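Putum Adds Correction Log and Source Fields to Its Biography Pages

Nestberg, 27 January 2023 — Putum, the publisher of online profiles of actors, musicians, athletes and television presenters, has changed the format of its biography pages. The new format separates confirmed facts from reported ones, adds a source field to each personal detail, and places a dated correction log at the foot of every profile.

The change applies now to 500 profiles, selected by reader traffic. The remaining pages in the archive, which holds 4000 profiles in total, will be converted in batches beginning in March.

What changes on the page

Each profile opens with a fact table. Date of birth, place of birth, education, marital status and children are listed in separate rows. Every row carries one of three labels: Confirmed, Reported or Not Public. A row is marked Confirmed only when the detail comes from the subject, the subject's representative or a public record. Details taken from interviews with third parties, or from other media, are marked Reported and name the outlet.

Rows marked Not Public stay blank. Editors will no longer fill them with estimates. This applies in particular to net worth, salary, height and weight, which have been removed from profiles where no source could be found.

Zodiac signs will continue to appear where a full date of birth is confirmed. Ages are now calculated by the system from the date of birth and update automatically.

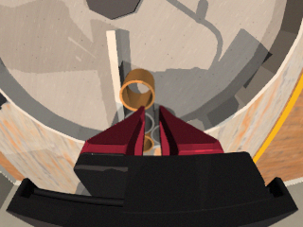 Family members and minors

Parents, siblings and partners who are not public figures will be named only if the subject has named them in a published interview or on a public account. Links to the social media accounts of relatives have been withdrawn from all converted profiles. Children under the age of majority are mentioned by number only — names, schools and birthdays are not published, including where other sites have already printed them.

"Most of the complaints we handle concern relatives, and most of those concern a single line of text," said Wilson Cárdenas, managing editor of Putum. "The new format lets an editor take out that line, record the change and leave the rest of the profile in place."

Correction requests

Subjects and their representatives can submit a correction through a form linked from each profile. A request must identify the row in question and include a supporting document or a link to a public statement. Putum will answer within 20 working days. While a request is open, the row is marked Under Review.

Readers may use the same form. Reader requests without a source will be read but will not place a row under review.

Athlete profiles

Career statistics on athlete pages will be supplied by Zurkasport under a data agreement covering 35 sports. Statistics carry their own update date and are not edited by Putum staff. Errors in match or season data should be reported through the same form — they will be forwarded to Zurkasport.

About Putum

Putum publishes biographical profiles in English and Spanish. The company is based in Nestberg and is owned by the Salazar media group. Media inquiries should be addressed to the Putum press office in Nestberg.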